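Drawer diary, January

Up before six again because I wanted to try the new approach planner before the lab filled up. Finton (our motion stack, named after Lilibeth Cruzado's old dog) used to plan straight to the handle and hope for the best. Now it stops 40 mm short, takes a second look with the wrist camera and replans the last bit at 55 Hz. What a difference in how the code reads!

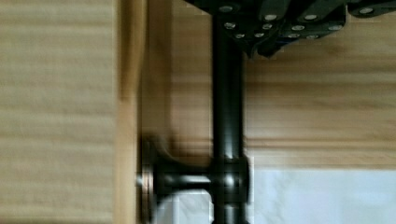 Wrist view, black bar and its bracket against the wood.

I spent most of the morning on perception. The handle is a plain dark cylinder with hardly any texture, so the depth map goes to mush on it, and the gripper is black as well. Lilibeth's idea was to leave the bar alone and fit the round mounts at its ends, then work out the axis from those. Lovely idea, and only 48 lines once I'd thrown my first attempt away.

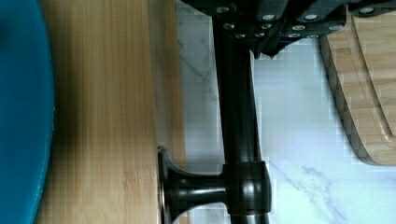 Wrist view again, with the marble and two chopping boards.

Marble veins still come up as edges, so I've put a length filter on the list. Also on the list: Drurkero, our log viewer, drops the joint torques whenever I scrub backwards. Must fix. 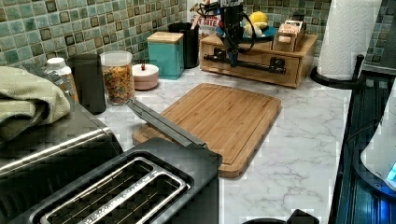 After lunch: force limits

I moved the pull over to compliant control, soft sideways and stiff along the slide. The planner gives a direction and the controller is allowed to argue with it, which I find completely delightful.

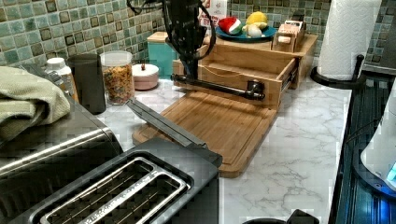
I left the gains in a config file so Lilibeth can fiddle with them from Bunbridge. She wants 2 profiles, one for opening and one for closing. Tomorrow I'll write the closing one and finally rename that awful variable.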